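# Can a machine do the boring half of my shop yet?

**wivavwood_shop** (original poster)

Evening, everybody. I run a small cabinet and fixture shop called Wivavwood, and I've been chewing on this one since the holidays, so forgive me if I ramble a little. A salesman from Heten came by to talk me into an arm for the bench work: picking up parts, setting them in the jig, taking them out again, stacking them. He was a very nice fellow and he stayed for coffee, and by the end of it I half believed him. Then I went home and looked at a sink full of dishes and thought, well, if they can't do that, what exactly am I buying?

So I'm asking people who have lived with one. Are they ready for ordinary chores, at home or in the shop, or should I keep my money in my pocket for a few more years?

---

**pegboard_aunt**

Keep your money! I say that with love. I have a robot vacuum, and I'm fond of it the way you're fond of an elderly dog, but it eats a phone cord every week and it has never once made it under the hall bench and back out again by itself. A kitchen is so much worse than a floor. Every plate is a different weight, there's a spoon hiding in the suds, and somebody has always left a wet sponge right where you wanted to put something down.

My sister says folding is coming any day now. She has been saying so for as long as I've had this laundry room, and I'm still the one folding.

---

**slowfeed49**

I'd push back on that, pegboard, at least for the shop side. A house changes every hour and a fixture doesn't. We've had an arm loading blanks at our place for 3 years, and on a good shift it does 1,751 parts without anybody touching it. Same part, same tray, same spot every time. I wouldn't ask it to find a spoon and I don't need it to.

What I'd tell the original poster is to look hard at how his parts arrive. If they show up in a tidy tray, he's most of the way there. If they show up in a bucket, he's going to spend his winter building trays.

---

**wivavwood_shop**

They show up in a bucket, slowfeed. A couple of buckets, if we're being truthful.

---

**slowfeed49**

Then I hope you like building trays!

---

**kitemia_bench**

Hello from the other side of the fence. I work on the Kitemia project, where we try to get a gripper to do the fiddly kinds of jobs that people do without looking, and I've enjoyed this thread so much that I finally made an account.

I think you're both right, and I also think slowfeed is being a bit rosy. Loading the same blank into the same nest is one kind of job. Lining something up with a narrow slot is quite another, and that's where my evenings go. You and I would feel for the edge with a fingertip, wiggle a little, and be done before we'd finished our sentence. A gripper has to get itself squared up first, and being a hair crooked at the top of the move can mean being jammed at the bottom of it.

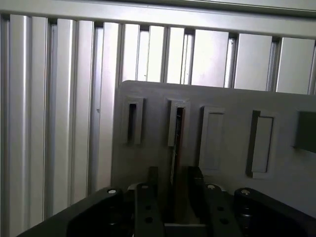

The reason I stay hopeful is that our bad days have changed. When I started, a bad day meant the arm had no idea where it was. On a bad day now it knows perfectly well where it is and pushes too hard anyway, and I'd much sooner have that problem, as it's one you can sit down and work on. In January we ran a batch of 49 tries on one slot and it missed 5, which would get a person sent home from your shop and had me buying doughnuts.

So, wivavwood, I'd put it to work on one dull job with a good fixture, and go on doing your own dishes.

---

**pegboard_aunt**

Five misses in 49 is a lot of broken plates, dear.

---

**kitemia_bench**

It is! I wouldn't let it near mine either.

---

**yoon_router**

Small disagreement with everybody about cost. We looked at the same sort of thing at Yoon and the arm was the cheap part. The trays, the guarding, and the hours of fussing were what got us. Ask Heten for a price with all of that included and see if the salesman still has time for coffee.

---

**wivavwood_shop**

Thank you all, that's a good deal more than I had when I sat down. I'm going to call him back about one job only, the shelf clips, and ask for the whole price. I'll post the number when I get it. Meanwhile, if anybody has drawings for a decent parts tray, I'd be glad to see them.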